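Home > Support > Storage Furniture > Setup Guides
Search this guide Enter keyword or part number GO

SECTION 8. STORING FOLDED CORRUGATED PANELS IN THE BASE CABINET

8.1 Scope of This Section

This section applies to the Cluretti two-door base cabinet when it is used to store Skuten corrugated plastic panels. It assumes that the cabinet has been assembled, leveled, and placed in its permanent position as set out in the earlier sections of this guide. Persons who have not assembled the cabinet themselves should confirm that the hinge screws are tight before proceeding.

The cabinet is supplied under order number 795. Panels are supplied separately by Azimi and are not included in the cabinet carton.

8.2 Before You Begin

Remove all items from the top surface and from the interior of the cabinet. Wipe the shelf with a dry cloth. Do not use wax or furniture polish on the shelf, as panels stored on a polished surface may slide forward when the doors are opened.

Open both doors fully. The doors are designed to remain open without support. If a door swings back toward the closed position, the cabinet is not level and the feet must be adjusted.

CAUTION: Do not lean on an open door or use it to support the weight of a panel. The hinges are rated for the weight of the door only.

8.3 Bringing the Panel to the Cabinet

1. Fold the panel along its factory crease. Panels must not be folded at any other point.

2. Press the fold flat on a clean surface, working from the center toward each end.

3. Lift the panel with the fold facing down and carry it to the front of the cabinet. Keep the panel upright at all times.
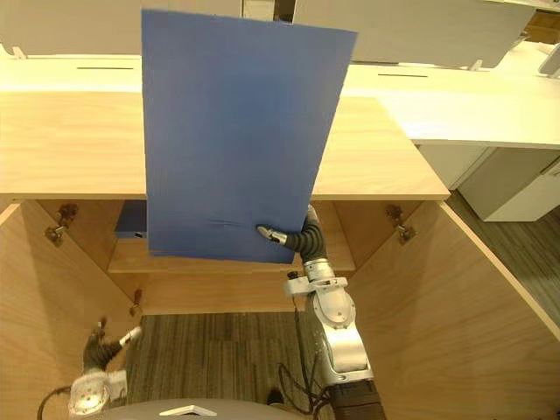 4. Stand directly in front of the opening, with enough clearance behind you to step back without turning. In narrow rooms, move chairs and carts out of the way before lifting the panel.

5. Check that the leading edge of the panel is free of tape, staples, and labels. Labels that come loose inside the cabinet can bond to the shelf and are difficult to remove.

NOTE: Panels with a surface coating from another manufacturer may be stored in the same cabinet, provided that a sheet of plain paper is placed between each coated panel and the next.

8.4 Placing the Panel Inside

1. Hold the panel near one lower corner with the thumb on the front face and the fingers behind it. Support the opposite edge with the free hand whenever the panel is being moved sideways.

2. Lower the panel until its top edge is below the underside of the cabinet top.

3. Tilt the lower edge toward the shelf and guide it in. Do not push from the top edge. Pressure on the top edge can cause the panel to bow and spring back.

4. Once the lower edge rests on the shelf, slide the panel toward the rear until it meets the back of the cabinet.

5. Release the panel slowly. If it leans forward, withdraw it and repeat from step 2.

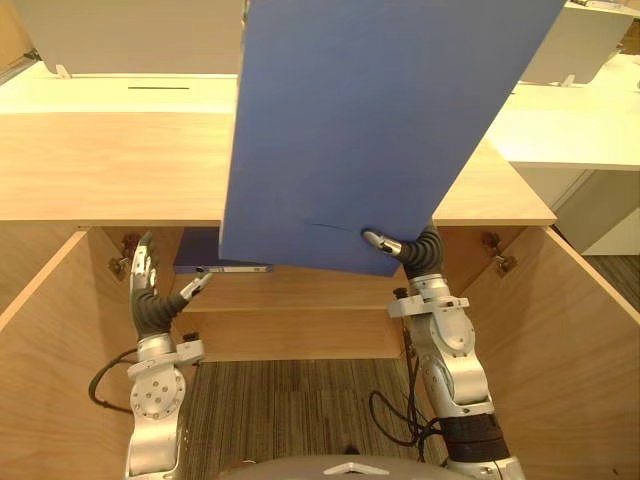

Most damage to cabinets of this type occurs at the front lip of the top surface. A panel that is brought in too high will strike the lip, and repeated contact will dent the wood and wear the edge of the panel. Where the bottom corners of a large blue panel hang below the wooden top while the remainder is still above it, the panel has not been lowered far enough to enter the opening and should not be pushed inward. Continue to lower it until step 2 is complete. Marks on the lip should be recorded in the maintenance log and covered with the touch-up compound supplied in the hardware bag.

CAUTION: Keep fingers clear of the underside of the cabinet top while the panel is being moved. The gap between the panel and the top is narrow and presents a pinch hazard.

8.5 Capacity and Arrangement

Store no more than 8 folded panels in one cabinet. Place the largest panels at the rear and the smallest at the front. Panels should stand on edge and should not be stacked flat, as the weight of the stack will crush the ribs of the lower panels.

Where 2 cabinets are placed side by side, fill the cabinet nearer the wall first. Leave the doors of the second cabinet closed until the first has been filled.

Do not place liquids, heaters, or battery chargers in a cabinet that contains panels. The Clilport door organizer may be fitted to the inside of either door, but its pockets must be empty while panels are being loaded or removed.

8.6 Final Check

1. Confirm that no panel extends past the front edge of the shelf.

2. Check the floor in front of the cabinet and the top surface for loose hardware or scraps of packing material.
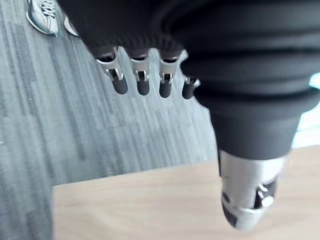 3. Close the left door, then the right door. Neither door should require force. If a door meets resistance, open it and move the front panel toward the rear.

4. Inspect the hinges every June and after every 1,000 door openings, whichever comes first. Tighten any loose screw by hand. Power drivers must not be used on the hinges.

Section 8 last revised Tuesday, February 26, 2019.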